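My pre-trip bike and camper check, with notes to self (and to anybody else who wants to steal it)

Last gone through: January 25, 2025

I do this list twice before every long trip, once a week out and once the night before. It started on the back of a ferry receipt and has grown a lot. The next trip is in March, down through the desert and then up into the mountains as far as the snow lets me, so I went through everything early this time. Comments are whatever I was thinking while I was out in the driveway. Marks are OK, FIX, or WATCH.

BIKE

Front tire tread and sidewalls: OK
New in the fall. I ran a thumb all the way around the sidewall looking for cuts and found one tiny nick that doesn't go through to the casing.

Rear tire: FIX
Squared off in the middle from all that pavement last summer. It would probably make it, but "probably" is how I ended up walking down a pass in cleats, so a new one is on order.

Brake pads, front: OK
Brake pads, rear: WATCH
The rears are past half. I drag the rear brake on long descents, I know I'm not supposed to, and the pads tell on me every time. Packing a spare set in the seat bag.

Rotors: OK
Spun both wheels, no rub. Wiped them with alcohol and then managed to touch one with a greasy finger, so I wiped it again.

Brake levers: OK
Squeeze each one hard and hold for a slow count of 30. If it creeps toward the bar, don't go. Mine stayed put.

Headset: OK
Front brake on, rock the bike back and forth, feel for a clunk. No clunk!

Chain: FIX
The gauge drops right in. I put 1,899 miles on this one, which I only know because I wrote the start mileage on masking tape inside the closet door. Cheap chain, no complaints. Replacing it along with the rear tire.

Derailleur hanger: OK
Spare hanger in bag: OK (finally)
I've gone three trips without one. Every bike seems to take a different shape and the shop in whatever tiny town you're in won't have yours. Bought two.

Seatpost bolt, stem bolts, rack bolts: OK
Torque wrench for the stem, plain hex key for the rack. The rack bolts had backed out a little, so they got a dab of threadlocker. Check again the night before.

Lights: WATCH
Front is great. The rear is my old Dafis clip-on and the rubber strap is cracking where it bends. It held when I yanked on it, but I'm adding a zip tie, and I want a second light on the helmet for tunnels. Tunnels scare me more than any downhill.
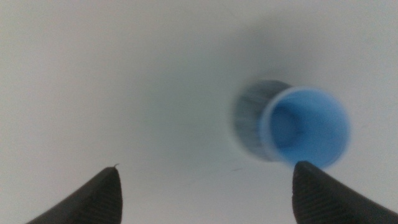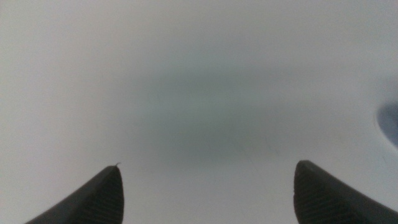
Bell: OK
Dings.

CAMPER, OUTSIDE

Tire pressure, all four plus spare: FIX
The spare was at 38 and wants a good deal more than that. I almost skipped it, too, since it means lying on my back in the gravel. Pumped it up, and I'll recheck in a week to see if it's leaking or just neglected.

Lug nuts: OK
Done with the long wrench. If you've had wheels off lately, check them again after the first day of driving.

Bike rack hitch pin and lock: OK
Pin in, clip through the pin, lock on, then shake the whole thing like you're mad at it. There's always a bit of wobble. What I'm looking for is new wobble.

Bike rack straps: WATCH
The lower one has some fuzz along the edge. I don't love it. I'm carrying the Curkard cam strap as a backup and looping it around the frame and rack both, so if the ratchet strap lets go I'm not watching my bike bounce down the highway in the mirror.

Running lights, brake lights, turn signals: OK
I did the brake lights by backing up to the garage door at dusk and looking for the red glow. Works fine if you're traveling alone.

License plate visible with bikes loaded: WATCH
It's half hidden by the rear wheel. I turned the wheel a little and tied it off. Rules on this vary a lot depending on where you are, so look it up before you cross a border.

Roof vent and seals: OK
Garden hose on it for ten minutes with towels laid out inside. Towels stayed dry!

Windshield wipers: FIX
Streaky. They're cheap and I keep putting it off.

CAMPER, INSIDE

Carbon monoxide alarm: OK
Press the button, cover your ears. Then look at the date on the back, because they do expire. Mine has a couple more years in it. Please do not skip this one if you run any kind of heater where you sleep.

Smoke alarm: FIX
Chirped once on the test and quit. New battery going in today, and if it does that again I'm replacing the whole thing.

Fire extinguisher: OK
Needle in the green, pin in place, bracket tight. I moved it from under the bench to right beside the door. Under the bench I'd have had to crawl toward a fire to reach it, which I had somehow been fine with for four years.

Propane hose and fittings: OK
Soapy water, look for bubbles. None at the tank, none at the stove. There was one slow bubble at the regulator that went away when I snugged the fitting, and I went back an hour later and soaped it again to be sure.

Stove: OK
All burners light. The flame is blue. The left knob is stiff.

House battery: WATCH
It sat at full overnight and dropped more than I'd like by the next evening with only the fridge running. It's the cold, or it's getting old. I'll do one more test with the fridge off.

Water tank: OK
Flushed and refilled. Still tastes a bit like hose, so I'm bringing jugs for drinking.

Cabinet latches: FIX
The one over the sink pops open on hard left turns and throws mugs at me. I put on a Nutgate child latch and so far it holds in the driveway, where there are admittedly no hard left turns.

Bed slats: OK
One has a crack that I glued last year and the glue is fine.

FIRST AID AND EMERGENCY

First aid kit: FIX
Out of big bandages and the antiseptic wipes had dried up. Go through it by actually opening things! I'd been looking at the outside of that box and feeling prepared for a very long time.

Space blanket, whistle, headlamp: OK
New batteries in the headlamp, old ones into the TV remote.

Tire plugs, tube, patch kit, pump: WATCH
The glue in the patch kit was a solid lump, and they're always like that, so I threw in a fresh tube. The Cederex mini pump works, but it took me 300 strokes to get a flat tire up to something rideable, and my arms were shaking at the end. Fine for emergencies. I'd rather have a CO2 cartridge too.

Paper map: OK
Last trip I lost signal for 171 miles and the phone map turned into a gray grid with a blue dot on it. Paper map lives in the door pocket now.

Somebody at home has the route: FIX
Not sent yet. I want to settle the second half first. It'll be an email with the campgrounds I'm hoping for and the day to start worrying if I haven't checked in.

Insurance card, registration, passport: OK
Passport has plenty of time left. Copies are in the glove box and in my email.

STILL TO DO BEFORE I GO

Rear tire and chain on the bike
Wiper blades
Smoke alarm battery, then test again
Recheck the spare
Restock first aid kit
Second rear light for the helmet
Battery test with fridge off
Send the route

If you're borrowing this list, change the bike parts to fit whatever you ride. Rim brakes need their own line for the pads and one for the cables, and I've left off anything electric since I don't have a motor. People with trailers need a whole section on chains and couplers that I'm not the right person to write.

I'll go through it again the night before and update the marks.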